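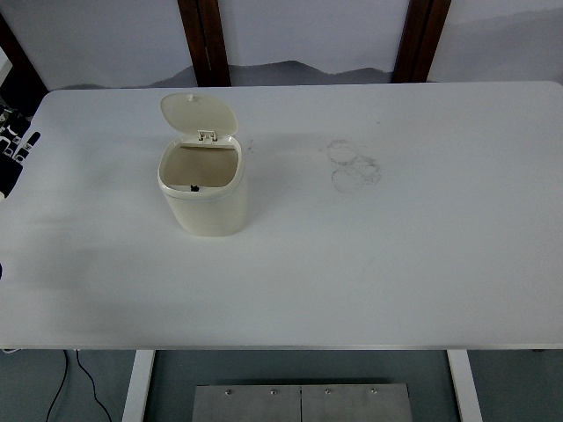 How often should a small tabletop bin be emptied?

Once a day is sufficient for dry waste such as wrappers, receipts and pencil shavings. A bin that receives tea bags or fruit peel should be emptied each evening and left open overnight.

The above question was put to me by Samira Khalaf, a reader in Surerport, following my November entry on desk drawers. The present entry sets out my own practice in greater detail, with particular reference to lidded bins of the small, cream-colored kind intended to stand on a table.

I have kept a bin of this type in regular use for 4 years. It was obtained from a household goods store in Bemesville, where it was offered in two sizes. The smaller was selected. A larger bin on a work table tends to be filled with items that belong in the kitchen trash, and it occupies space required for papers.

Liners. The use of a liner is recommended only where food waste is expected. Standard bags are too large for a tabletop bin, and the surplus plastic, once folded over the rim, prevents the lid from closing flat. A sheet of newspaper folded to fit the base has proved satisfactory. It should be replaced at each emptying.

Washing. The body should be washed weekly in warm water with a small quantity of dish soap. A soft cloth is preferred, as abrasive pads dull a glossy finish and the resulting scratches retain dirt. The area beneath the rim requires separate attention, and so does the hinge, where crumbs collect. An old toothbrush is adequate for both. Baking soda may be left in the base for an hour if an odor persists.
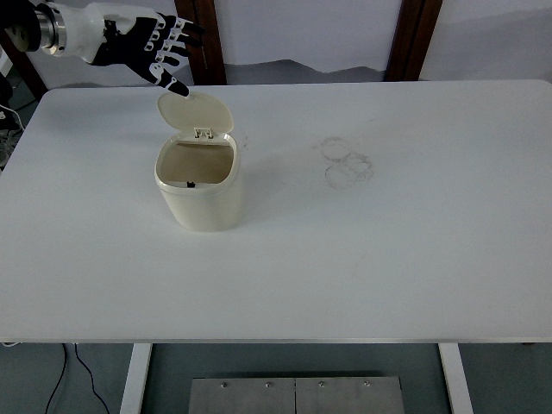
Drying should take place with the lid fully raised. A bin closed while damp will acquire a stale smell within a day or two, and the smell is more difficult to remove than the original dirt. Mine is generally washed in the evening and returned to service the following morning.

The latch. Readers who own a bin with a small front catch are advised to clean around it with a cotton swab and to refrain from oiling it. Oil attracts dust. My correspondent Rizwan Baloch reports that a catch which no longer held was restored by the removal of lint alone, and I have had the same experience on one occasion.

The table surface. Rings left by cups and containers are a common complaint on white tables, and a bin should not be used to conceal them. A paste of baking soda and water, applied with a damp cloth and wiped away after a few minutes, will lighten most marks. It should first be tested on an inconspicuous area. Older rings may need several applications, and certain finishes will not release them fully.

Position. The bin is best placed toward the back of the table and to one side, with sufficient clearance behind it for the lid. I keep mine on the left, being right-handed, so that the writing area remains clear.

Correspondence on the matter of compost containers has been received and will be addressed in a separate entry.

Filed under: Household Notes, Cleaning and Upkeep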